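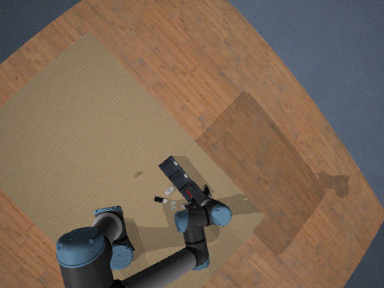
*Arm over the mat, plank floor underneath.*

**Opening (2 min, no more)**

Good morning. I've been given the slot before coffee, so I know exactly what I'm competing with.

I'm going to talk about cover crops on sandy ground, and mostly about cereal rye, and mostly about the ways we got it wrong at Denside. If you came for the talk on drones, it's in the other room and I hear it has music.

Ask for hands: who has planted a cover crop in the last few years? Keep your hand up if you'd do it the same way again. (Wait. Look at the hands going down. Don't gloat.)

**Where this comes from**

Denside is a farm on the light end of the county, sand over more sand, with a strip of something darker by the creek that every visitor gets shown first. Hollville is the other site, up the road, heavier soil, better drained than it has any right to be. We ran the same plan on both. That was the first mistake, and I'll get back to it.

The plan was simple enough to fit on a feed-store notepad, and for one season it did. Drill rye after corn. Let it stand through winter. Kill it in spring. Plant soybeans into the residue. Write down what happened. The notepad is long gone but the handwriting on it was mine, so no great loss.

We had 11 plots at Denside to start with. Two went under water in April and we dropped them from the comparison. Somebody always asks whether dropping them made the results look better. It made them look worse, if anything. Those two had the best stand of rye on the place right up until they became a pond.

**What rye does well**

Say this part plainly, people have driven a long way.

- It comes up in cold soil when nearly everything else sulks.
- It holds sand in place. If you've ever watched your topsoil cross the road in March and settle on a neighbor who doesn't deserve it, you'll know what that's worth.
- It takes up nitrate left over in the fall, which on ground like ours would otherwise be on its way to the creek by Christmas.
- It shades out small weeds, provided you get enough of it.

About that last one. "Enough" is where most of the trouble lives. A thin stand of rye suppresses very little. It looks green from the truck, and the truck is where a lot of us do our scouting. Get out and part it with your boot. If you see soil, so does the pigweed.

**Seeding rate, or how we argued for a whole winter**

We seeded at 75 pounds to the acre at Denside. Half the people I respect told me that was too much and the other half told me it was too little, so I took it for a sensible number and stopped asking.

On the sand it was fine when we drilled by the end of September. When we drilled in late October it wasn't fine at all, and no rate I could afford would have fixed it. The calendar did more than the drill did. If you take home one thing, take home the drilling date, and let your brother-in-law worry about the rate.

(Skip if short on time: the broadcast strip. We flew seed into standing corn on one strip. Some of it reached the ground. A good deal of it reached the whorls, where it sprouted, looked around, and died. Rain came nine days later. I've seen this method work beautifully on other people's farms.)

**The nitrogen problem**

Slow down here.

Rye is generous with its roots and stingy with its nitrogen. It picks up what's lying around in the fall, and then it hangs on to it. Let it get tall and stemmy before you kill it and the residue is mostly carbon, and the microbes that break it down need nitrogen to do the job. They take it out of the soil. They don't ask.

Soybeans shrug this off, for the most part, once they've nodulated. Corn does not. If corn is going in behind rye, kill the rye early, when it's ankle high or a bit more, and put some nitrogen down near the row at planting. We didn't do that the first time. The corn came up the color of legal paper and stayed that way into June, and I got a number of phone calls from people who happened to be driving by slowly.

Adding a legume helps. We put hairy vetch in with the rye on part of Hollville and it gave back some of what the rye was sitting on. It also climbed everything, wrapped itself around the planter, and left enough hard seed behind that I expect to be introducing it to my successors. 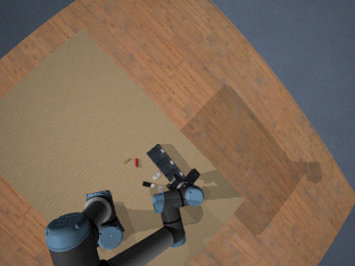 So, a mix, if you can stand the seed bill. Cut the rye back when you add the vetch or it'll bully the vetch out before spring. And check that the vetch was inoculated. I asked for inoculated seed, I paid for inoculated seed, and what I dug up in April had roots as clean as a whistle. Dig some up. Look for pink inside the nodules. You'll feel foolish on your knees in a field with a pocketknife, and then you'll know something.

**Killing it**

Three ways we've tried: spray, roller-crimper, and forgetting.

Spraying works. Do it on a warm day when the rye's growing. We did it once in a cold snap, and the rye took it as a suggestion.

The crimper works too, but only at flowering. Before that it lies down for the afternoon and gets back up. I have stood at the end of a freshly crimped field, very pleased with myself, and gone back a week later to find it looking me in the eye.

Forgetting: we had a wet spring at Hollville and couldn't get on the ground. By the time we could, the rye was over my belt and had used every drop of water in the top foot. Then it stopped raining, naturally. Planting beans into that was like planting into a doormat. The sand at Denside would have been worse. In a dry spring on light soil, kill it early and live with the weeds. You can argue with weeds. You can't argue with dust.

**Same plan, two farms**

Back to the first mistake, as promised.

Everything I've said about timing depends on how much water your soil can hold, and ours don't hold the same amount. At Hollville we could let rye stand another couple of weeks and get good mulch out of it. At Denside those same weeks cost us moisture we didn't have. I'd written one date on the calendar for both farms because it made the calendar tidier.

Now we set the kill date by digging a hole. If the sand balls up in your hand at six inches, you've got some time. If it runs through your fingers, you're already late. Go and get the sprayer.

**Money**

They will ask. They always ask, and they're right to.

Seed, drilling and termination are real costs and they come in the first year. Whatever you get back comes in slowly, and some of it never shows up as a line on paper. Less blown sand. Fewer washouts by the creek. One less spray pass on beans in a good year. I'd look hard at cost-share before starting, and I'd start on the worst field on the place, the one you already complain about. Don't do the whole farm. I did the whole farm.

**If there are questions**

- *Voles?* Yes. Tall residue, mild winter. The hawks were delighted.
- *Can I graze it?* You can, and it may be the best way to make it pay. Keep cattle off when it's wet. Check the label on whatever herbicide you used on the corn, and check it before you turn them out.
- *What about oats?* They winterkill up here, which saves you the trouble of killing them. They also leave the sand bare in March. Fine ahead of corn on the heavier ground.
- *Slugs?* Hollville yes, Denside no. Sand has its points.
- *Armyworm?* Scout corn behind rye every few days once it's up. Look at the field edges and then look in the middle too.

Handouts are on the back table by the door. The seeding chart has a typo in the oats row; somebody please take a pen to it. Coffee's down the hall on the left.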